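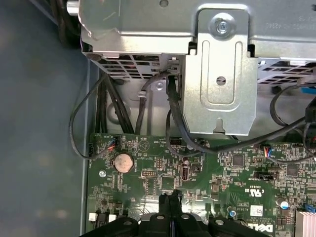
Home Open Roles Shop Notes Contact

Cell technician, part time – Odesside, Justdale site

Hi, I'm Azra Kos, and I run the teardown cell at Odesside. We take old desktop computers apart with a robot, and I need a second pair of hands to keep the thing healthy!

Most of the job is the gripper end. You'd check the bolts on the linkages, swap worn fingertips, wipe the wrist camera and redo its calibration when it drifts (it drifts). You'd also set up the work: open a desktop, get it square on the bench, and teach the approach so the fingers come down over the motherboard without snagging a fan lead. Cables are our number one headache, so if you're the kind of person who sees a loop of wire and wants to tuck it away, we'll get along great.

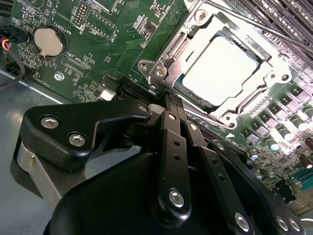
Getting close to a CPU socket takes patience, and I'd much rather you jog the arm slowly and ask me twice than bend a retention lever. Tien-fu Kong wrote our motion programs and will sit with you for the first 2 weeks – he's a good teacher and he likes questions.

You should be handy with hex keys and have fixed something with moving parts before. Robot experience is nice, but I can teach that. Hours are up to 40 a month, mostly mornings, with one fixed maintenance slot on Thursday at 8.

Send me a few lines about the last machine you repaired, care of the Justdale front desk. We'd like you to start in December.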